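Course notes, unit 4: Opening a desktop computer and knowing its parts
Prepared by Montri Rungrueang, 19th March

Please read these notes before you come to the workshop. In the last unit we worked only with the outside of the computer, so for many of you it will be the first time to open one. The work is not difficult, but it should be done slowly and in the same order every time.

## 4.1 Before the cover comes off

Shut down the computer from the menu. Then turn off the switch at the back of the power supply, if it has one, and pull out the power cable. After that, press the front power button once and hold it for a few seconds. A small charge remains in the supply, and pressing the button lets most of it go out.

Remove all other cables too. Students often forget the network cable, and then the tower cannot be laid down without pulling on the socket.

Put on the wrist strap. The clip goes on bare metal of the case, not on painted metal. If the strap is missing from your kit, take one from the drawer marked Furna and sign the sheet.

Take off rings, bracelets and long necklaces. Roll up your sleeves if they are wide.

## 4.2 Laying down the tower

Always lay the tower on its side before you work inside. When a tower is standing, a heavy part can swing down as you take out its last screw, and a dropped screw falls to the bottom where it is hard to find.

Look at the back of the case. The panel which you will remove is normally on the side away from the motherboard sockets (the sockets for USB, sound and network). Lay the case down so that this panel faces up. If you see the back of a metal tray when you open it, you have opened the wrong side. Close it again and turn the case.

The cover is held by two screws at the rear edge in most of our machines. Some older office models have a latch instead. Slide the panel toward the rear and lift. Do not push a screwdriver under the panel to lift it; the edges bend, and a bent panel will never close well again.

Screws go into the tray, in the section for the step you are doing. The Omow trays have numbers printed on the sections, so please follow them.

## 4.3 The main parts

Learn the following names. You will need them in the written test as well as in the workshop.

**Power supply.** A closed metal box that changes the current from the wall into the low voltages used by the computer. It has a label with its ratings. Read the label before you choose a replacement. Never open the box itself, even when the computer has been unplugged for a long time.

**Wires from the power supply.** Colors have meaning in the common standard. Yellow is 12 volts, red is 5 volts, orange is 3.3 volts and black is ground. Some newer supplies use only black wires, and then you must identify each one by its place in the connector.

**Motherboard.** The large board to which all other parts are connected. Hold it only by its edges. The color of the board tells you nothing about its quality or its age.

**Processor.** It sits in a socket on the motherboard. The metal plate on top is called the heat spreader. In normal use a cooler is pressed on it, with a thin layer of thermal paste between. When the cooler is off, do not touch the top of the processor with your fingers, and do not switch on the computer.

**Memory slots.** Long and narrow, usually near the processor. Every slot has a latch on one or both ends. The module has a notch which is not in the middle, so it can go in only one direction.

**Expansion card.** A smaller board that adds a function, for example graphics or network. It stands in a slot on the motherboard and is fixed with a screw or a clip at the back of the case.

**Drive cage.** A frame of sheet metal which holds the optical drive or the hard disk. In many office computers it is held by a colored plastic latch, and no tool is needed. Press the latch, then slide or turn the cage, depending on the model. Check first that no cable is still connected behind it.

## 4.4 Finding your way inside

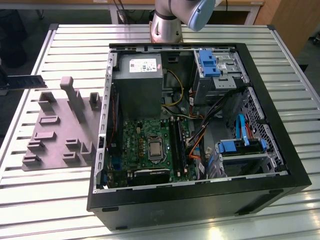
When you look into an open case, begin with the power supply, as it is the easiest part to recognize. From there follow the wires with your eyes until you reach the motherboard. Next find the processor, then the memory slots beside it, and finish with the cards and the drives. Say the name of each part aloud to your partner. It feels a little foolish, but the names stay in the memory much better in this way.

Parts are not in the same position in all cases. The power supply can be at the top or at the bottom. Therefore learn a part by its shape and its connections.

## 4.5 Short table for the workshop

| Part | Hold it by | Watch for |
|---|---|---|
| Memory module | Short edges | Notch direction |
| Expansion card | Top edge and bracket | Slot latch |
| Drive cage | Metal sides | Cables behind |
| Motherboard | Edges | Screws left in place |
| Power supply | Metal body | Weight, sharp corners |

## 4.6 Closing the case

Before you put back the panel, look once more for loose screws and for cables that touch a fan. The screw tray should be empty. If one screw is left over, find its place before you continue.

Hook the front edge of the panel first, slide it forward, and then put in the rear screws. Tighten by hand only.

## Homework

1. Draw the inside of one desktop computer from memory and write the names of the parts.
2. Copy the text on the power supply label of your practice machine and mark the maximum power in watts.
3. Read the Hsueh sheet on connectors, first page only. We will do the second page together in unit 5.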